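March, late evening

I want to write down today before I forget the order of things, because my head is full and tomorrow I will mix it up with the other days.

I came early, at a quarter past seven, and the corridor was still dark. I like it. The kettle in the small kitchen makes a terrible noise and when I am alone I don't have to say sorry to anybody. I drank the tea standing and read my list from yesterday. It had only one big point: the tubes. Everything else was small, like washing, labels, and writing to Keta about the caps.

The problem with the caps is old already. We ordered light green ones in autumn and they sent one bag of light green and one bag of pale yellow. Oksana said it doesn't matter, a cap is a cap. For me it matters. If I see a different color I think that it means something, and then I go to look in the notebook what it means, and it means nothing. I lose time like this every week. So today I decided to make a rule for myself: yellow is for clear, green is for everything with color in it. I wrote it on the first page of the notebook, with a line under it. I feel a little proud of this rule, even if it is a very small one.

Before lunch I worked on the dyes. Red is easy, it dissolves fast and you see immediately if it is good. Orange is more difficult for me. I always make it too dark, then I add water, then it is too much volume, and I have to throw away a half. Tymofii showed me once how he does it, drop by drop, and I did the same today — slowly, with my tongue between my teeth like a schoolboy. It took me 20 minutes for one small amount. But the color was nice, like weak fruit tea.

Rostyslav asked me why I don't use the bigger rack. We have one from Seppälä, it is metal and very solid. But I got used to the blue one. It is plastic, it is light, and I can wash it in the normal sink. Also the holes are the right size, while in the metal one the tubes are dancing. I admit I am maybe also a bit sentimental. It was the first thing I unpacked when I started here, when I didn't know where was the bathroom and was afraid to ask.

After lunch we put everything on the beige table by the wall. The fruit and the plates stayed at the back, on the green placemat, and I kept looking at the orange one and thinking that I would like to eat it. I put no food near my mouth in that room, this is also a rule, an older one and not mine. So I looked at the orange and worked with the orange liquid, and by four o'clock I was really hungry.
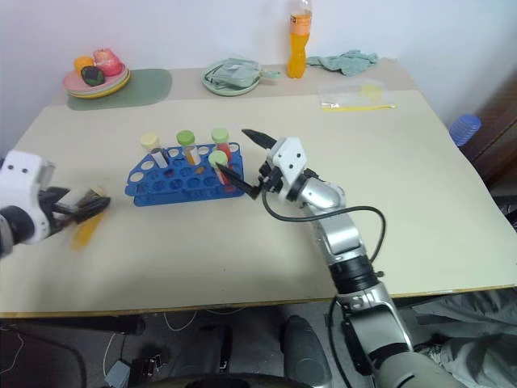 Jörg thinks that I should stop leaving so many holes free between the tubes. He told me in the kitchen that a rack is made to be filled, and that if you spread things out you only teach yourself to be messy. I answered that with free holes I can take one tube without touching the neighbor. He said all right, but then at least they should stand straight, all of them, and a tube which is leaning is a tube which one day falls. About this he is right and I didn't argue. I only said that I would look at it.

It stayed in my head all the way home. My grandmother kept her spice jars in the same way as I keep the tubes, with air between them, and everybody in the family laughed, but she could find the pepper in the dark. Maybe it is a habit that goes in the blood. On the other side, she had a big shelf and very few jars.

In the evening I finally wrote the message to Keta. I was polite, perhaps too polite. I read it aloud two times to hear if the articles are correct, "a bag" or "the bag", and I am still not sure. I asked for 153 caps in light green, all from the same lot. Orest will laugh when he sees this number. But I calculated it from the notebook and I don't like to round up when I know the exact thing.

What else. My shoes are wet from the walk, the snow is becoming water now and there are lakes at every crossing. I put newspaper inside them, next to the radiator. I called home, but the line was bad and we mostly said "hello, do you hear me" — still, it was good to hear the voice. I ate potatoes with butter and, after that, an orange from my own kitchen, which I wanted since the afternoon. It was a bit dry.

For tomorrow: wash the glass, buy a new marker (the black one is dying), ask Oksana where she keeps the small funnels. And look at how the tubes stand, before Jörg comes.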